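Trade & Practice | Interviews
Reading time: 4 minutes

Sorting returned stock: Deepika Achari on what happens after the drop-off

Most second-hand toy libraries fail on stock control, according to Deepika Achari, who has run the returns room at Pundwood for three years. Membership stands at 832 households. Each may borrow two sets at a time, for 18 days.

"People assume the difficulty is damage," she says. "Damage is a small share of it. The larger share is incomplete sets. A jigsaw with one piece missing goes out of circulation. A construction set with one piece missing can usually stay in, provided the record says so."

The record is a plain spreadsheet. It replaced a card index in November, when the catalogue passed 1000 entries. Achari was against the change at first. The cards could be annotated by anyone with a pencil, and the spreadsheet could be edited by two people. She now considers this an advantage.

Each set has a number, a contents list and a weight in grams. The weight is the part she is most often asked about. Returned sets are placed on a bench scale before anyone opens them. If the reading is within tolerance, the set goes directly to cleaning. If it is outside, the contents are checked against the list.

"For a large box of bricks the full weight might be 1510 grams. We allow four grams either way. A single small brick can fall inside that, so the method will miss one. It will not miss a handful. I am content with that, as checking every box by hand took up the whole of the morning."

The method was suggested by Evaristo Huerta, formerly of the parts counter at Tapia, where fasteners were issued by weight. He set the tolerances and still revises them when packaging changes. "A new bag is a new empty weight," he says. "If you forget to enter it, every return that week looks wrong."

Packaging has been changed twice. Cardboard boxes were dropped because the corners split. Drawstring cloth bags followed, and these lasted well, but borrowers could not tell one from another and brought back the wrong set. Clear bags are now used for anything with small parts. Achari would prefer a stiffer one. The present type folds over at the top when part-filled and does not stack.

Cleaning is by material. Hard plastic is washed at 40 degrees in mesh sacks and air-dried on racks. Painted wood is wiped. Anything with a battery compartment is opened, inspected and wiped, and the screws are replaced if the heads are worn.

Stray pieces go into a spares drawer, sorted by maker where this can be established. Achari does not sort by colour. "Colour is quick to sort and slow to use. When I need a piece, I need a shape first. If the shape is right and the colour is wrong, I send it out."
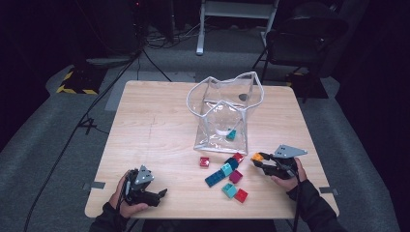
She applies the same rule to wheels and axles, with one exception for train sets, where the couplings of different makers do not always fit. Those are kept in labelled tubs on the lower shelf and tested on a short length of track before they are issued.

Contact us | Copyright Pundwood | Back to top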